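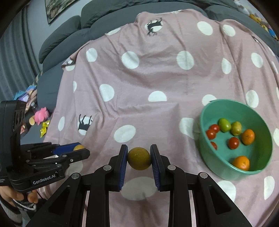 Chapter 4
When Two Hands Share One Plan

In the last chapter we got one gripper to close on one thing and stay closed. I was pretty proud of that planner! Then I gave it a second hand and it fell over in 60 different ways, and I spent most of a March going through the logs with cold coffee at my elbow.

Fruit is what we'll work with from now on. A tomato and an orange are close enough in shape that your perception code will happily lump them together, and a polka-dot blanket is full of round things that aren't fruit at all (my first detector loved those). If your segmentation from Chapter 3 still leans on outlines alone, go back and add color before you read further.

We'll build the scheduler in the Lakatos toolkit, the same version as before. You'll need the Harkholm recordings too, all 359 of them, unpacked next to your Chapter 3 folder. Each one stores two finger openings and two poses per time step, left hand first. Please check that order. I swapped it once and lost a whole Thursday.

We start with a small question: if both hands are holding something and there's one bowl, who goes first?

4.1 Taking turns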